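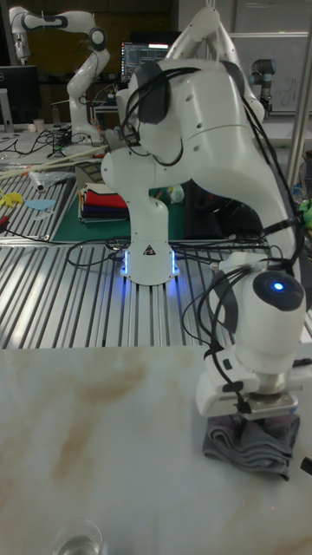 A folded gray cloth and a clear glass cup on a white marble-patterned tabletop.

Edangate Surfaces adds Mavine marble pattern to its tabletop range

CSONKA, July. Edangate Surfaces has added a new marble pattern, Mavine, to its line of ready-made tabletops for cafes, small restaurants and home kitchens. Orders are open now through the company's showroom in Csonka and through its regular dealers.

Mavine is a printed pattern on a hard-wearing laminate face, bonded to a moisture-resistant core. It joins the plain white, slate and oak-look tops the company already sells. Cafe owners had been asking for a stone look that could be carried up a flight of stairs by two people, and the new tops are light enough for that.

The range comes in five sizes, from a small round top for two to a long rectangular top for shared seating. All of them fit the Silon pedestal base, which Edangate has sold for several years, and owners of older Silon bases can swap the top using the screws they already have. Custom sizes are available on orders of 20 tops or more, with a longer lead time.

Edangate made 600 tops in a first run this spring and placed them with cafes and lunchrooms in and near Csonka. Comments from those customers led to two changes. The edge now has a slightly larger radius, which chips less when tables are stacked on their sides, and the finish has been moved from gloss to satin. Several customers had said the gloss version showed fingerprints under ceiling lights.

The company expects to produce 3,000 tops by the end of the year. Production takes place at its existing plant, where a second press was installed over the winter.

Everyday cleaning calls for a soft cloth, warm water and a little dish soap. Coffee, tea and red wine should be wiped up the same day. Scouring powder and steel wool will dull the finish and are not covered by the warranty. Hot pans need a trivet.

The warranty runs five years for home use and two years for commercial use. It covers peeling, swelling at the edges and fading of the pattern indoors. The tops are not meant for outdoor use, including covered patios.

Sample squares are free to trade customers and can be picked up at the showroom or requested by mail. Full-size tops in all four finishes are on display at the showroom during normal opening hours.

About Edangate Surfaces
Edangate Surfaces makes tabletops, counters and shelving for homes and food service businesses. The company is based in Csonka.

Media contact
Press Office, Edangate Surfaces, Csonka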